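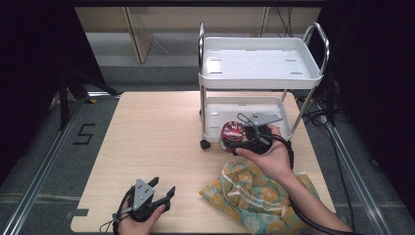 The little white cart, the red tin and my flowery cloth.

October, quarter past four. Spent most of the afternoon on the cart. I have wanted it sorted since we moved the baking things out of the hall cupboard, and the rain settled it.

It's a small cart, two trays and a pair of chrome handles, and it fits on the table, so I can work at it without bending. Tins go on the lower tray. The upper one has slots in the floor and I don't trust it with anything fine, so that will be for jars and the bigger packets. Paid 28 for it at Brophy in the end. The one in Dromance was 57 and no better that I could see.

Wrote a list before starting and then didn't follow it. Tea towels still need a home. The cloth with the orange and yellow flowers is bunched up on the table and wants ironing before Gráinne comes, if I get to it.

Rang Ita about the wheels. She thinks a cart should be kept on a mat or it will wander every time someone leans on it. I said I would see how it goes first. She also wants her cake tin back, the square one, and I have no idea where it is. Not in the hall. Must look under the stairs.

Tea at five, beans on toast, and back to it after.

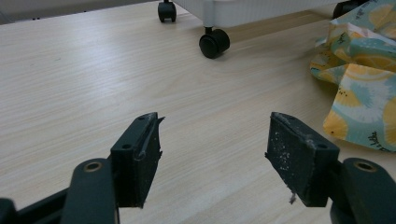 Tomás said I should put the heavy tins in the middle of the tray and keep the ends for light stuff, as his own cart leans to one side now and squeaks when he pulls it. I told him I'd try it. He asked was I keeping the receipt and I am, it's in the blue folder with the one for the kettle.

Still to do: labels, the tea towels, ring Zewditu about the spare jars. She has 17 of them and wants them gone by the end of the month. Bed early.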